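Print | E-mail
3 comments | 12 shares

Kitchen scale drifts while soaking pulses, is it the load cell?
Serena Amato

I weigh dried chickpeas before and after soaking to work out water uptake. The same 200 g portion reads differently after the scale has been left on for a while.
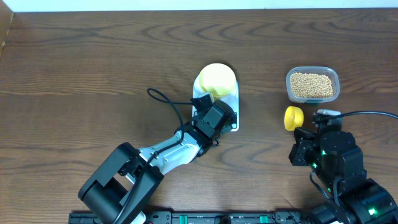 I zero it with the empty bowl on, add the pulses, then note the figure. The batteries are new. Is drift normal on a cheap scale, or should I replace it?

Carmela Cirillo
Mine did that. Bought another one.

Cinzia Lo Presti
Some drift is normal. Load cells change slightly with temperature and under a constant load (creep). Leave the scale switched on for 60 seconds before zeroing, and take the bowl off between readings. 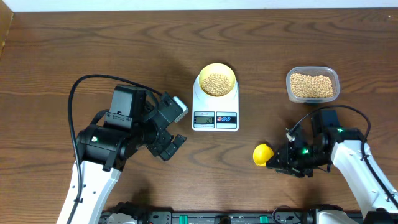
Check the tare as well. Many scales lose it when they switch themselves off, and then show the gross weight. A display reading 50 with a bowl nearly full of pulses tells you little unless you know what was zeroed and when. Write the weight of the empty bowl on a bit of tape and subtract it by hand.

Drain for the same length of time each go, too. Surface water will cause a bigger error than the scale.
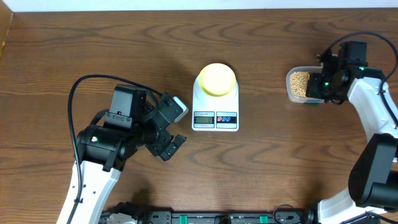
If a known weight is still out after all that, replace it.

Share (12) | Print | E-mail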